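3.2 Condiment packaging and residual product

Household food waste studies usually count what is thrown away as food and leave out what is thrown away inside its container. Sauces, spreads and dressings are the main group affected. A container that goes into the trash with product still clinging to the walls is recorded as packaging waste, and the food in it drops out of the tally. We treated this residue as a separate category.

Households in the Mokberg district were asked to set aside every sauce container they considered finished during July. Containers were collected in lidded crates and stored at 3 °C until they were weighed. A total of 998 containers were received. Each was weighed as delivered, cut open, scraped with a silicone spatula, rinsed, dried and weighed again. The difference was taken as residue. Containers with mold or with other material inside were weighed but left out of the analysis.

Container type was coded by body material (glass, rigid plastic, flexible plastic, metal) and by opening (wide mouth, narrow neck, valve). The label weight of the product was recorded where it could still be read. Where the label was missing, the weight was taken from the retail lists kept by Calloria, the main grocery supplier in the district. A red plastic ketchup bottle with a white cap is shown in Figure 3.

Residue was highest in narrow-neck bottles holding thick sauces and lowest in wide-mouth glass jars. This agrees with the earlier survey by Panagiotou, although that survey covered only mayonnaise and mustard. Storage position was reported by the households themselves on a short form. Bottles kept on their caps had less residue than bottles kept upright, and the gap was widest for the larger sizes. We did not check the forms against observed storage, so this result should be read with care.

The form also asked how the household decided that a container was finished. The most common answer was that the sauce came out too slowly. Some households said they added water or vinegar to get the last of the product out. Their containers were kept in the sample, and the effect of leaving them out is reported in the Releo supplementary tables.

Figure 3. Ketchup bottle, red plastic with white label and white cap.

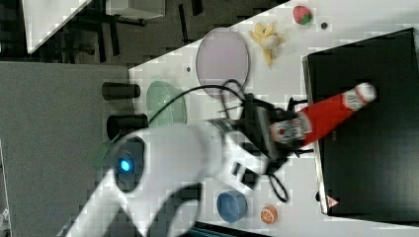
Source: Authors' own photograph, 15 June 2021.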